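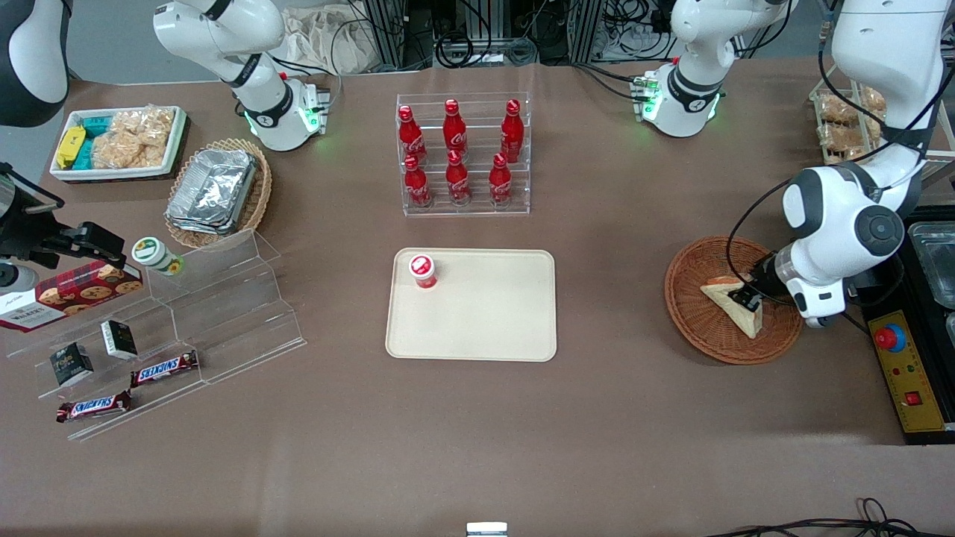 I want to tell you about salt, and why it vanishes when you stir it into water. Where does it go? I asked my science teacher this when I was in fourth grade in Flandosville, and she told me to go home and find out. So I did, with a jar and a spoon and far too much of my mother's salt.

Let's start with what salt is made of. If you look at one grain with a magnifying glass, you'll see it's shaped like a tiny box. That's because the bits inside are stacked in neat rows, over and over, up and down and side to side. The bits are called ions (say it EYE-ons). Half of them are sodium ions, and they carry a positive charge. The other half are chloride ions, and they carry a negative charge. Positive and negative pull on each other, a bit like the two ends of a magnet, and that pull holds the whole box together.

Now for the water! A water molecule is one oxygen atom with two hydrogen atoms stuck on it, like a head with two round ears. The ear side is a little bit positive and the chin side is a little bit negative. So every water molecule can tug on things too. One tug is pretty weak, but there are more water molecules in a teaspoon than you could count in your whole life, and they never sit still.

When you drop the salt in, the water crowds around each grain. The chin sides pull at the sodium ions and the ear sides pull at the chloride ions. Off comes one ion from a corner, then another, and each one floats away with a gang of water molecules wrapped around it. We call this dissolving. The salt is still in there — you could taste it — but the pieces are so small and so spread out that your eyes can't find them.

You can get it back, too. Pour a little salty water onto a dark plate and leave it on a sunny windowsill. Mine took 3 days. The water drifts off into the air and the ions have to stay behind, so they line up again and make new little boxes. I still think this is the best part, and I've done it more times than I can remember.

Does hot water work better? For sugar, yes, a lot better. For salt, only a tiny bit, and that surprised me. Salt does dissolve faster in hot water, but the amount that fits in hardly changes.

And there is a limit. Want to find it? Ask a grown-up to help you measure 500 milliliters of warm water into a big jar. Add a spoonful of salt, stir until you can't see any, and then add another. Keep going! After a while you'll stir and stir and there will still be salt lying on the bottom. Your water is now saturated, and that means it's holding all the salt it can. Don't drink it, please. It tastes horrible and it's bad for you.

Oil is a different story. Salt won't dissolve in cooking oil, however long you stir, and I tried until my arm hurt. Oil molecules don't have a strong plus side and minus side the way water does, so they can't pull the ions loose. The grains just sink and sit there.

If you try the windowsill plate, look at it with a magnifying glass once it's dry. The slower it dries, the bigger the boxes get. My biggest one was 4 millimeters across, and I kept it in a matchbox until it got damp and went mushy.

Get the Deretska Kids' Science newsletter! Ask a parent or guardian to sign up with their email address. Unsubscribe at any time.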